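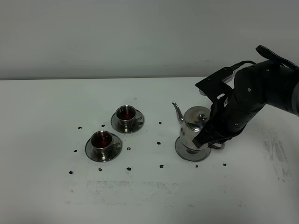

Tea service tips from a robot study, and which ones to ignore

Every few months a lab teaches a machine to do something I do half asleep, and readers write in to ask whether they can learn from it. This time it's tea. The Moltilano study, led by Nneka Akinola and Dinesh Nadar, trained a two-armed robot on 553 recorded demonstrations of handling a teapot and cups, then again on 1063. The claim is that the extra recordings mattered less than how varied they were. Maybe so. I read the whole paper with a pot beside me, and some of it is useful in a kitchen.

1. Practise with different pots, not the same one all afternoon
The robot did worse with an unfamiliar pot when all its practice had been on one shape. I believe this part. If you've only ever used a squat brown pot, a long curved spout will catch you out. Try it over the sink with cold water first.

2. Give each piece its own saucer
Polished steel on a white surface is hard for cameras, the authors say, because it reflects everything near it. My reason is more boring: drips. Metal saucers with a bit of a rim save you wiping the table. I wouldn't credit science with that one.

3. Don't fill to the brim
The paper counts a cup as a success if it ends up "adequately filled", and I couldn't find a line drawn anywhere. Leave a finger's width. Whoever has to carry it will thank you.

4. Hold the body only if it's cool
A robot hand can wrap its fingers around the belly of a metal pot. Yours can't, or not for long. Use the handle, with a folded tea towel if the handle is metal too. 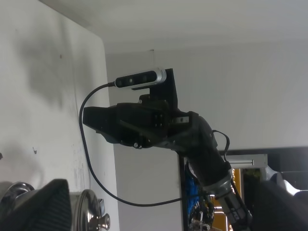

5. Mind your cords
A camera on the wrist means a cable that has to go somewhere, and a long hanging loop gives the arm room to turn. On a kitchen bench I'd do the opposite. Keep the kettle cord short and behind the kettle, well clear of elbows.

6. Be careful with success rates
The headline result comes from 23 trials per pot. That's a decent morning's work and a thin basis for a colourful bar chart. Cornel Dinu, who tests kettles for us, wouldn't sign off on a lid hinge after so few. I'd like to see it repeated in someone else's lab, with a chipped pot and a wobbly table.

Ye-rin Yoon asked whether she should wait for a home version. No. Buy a pot that pours cleanly and rinse it straight after use.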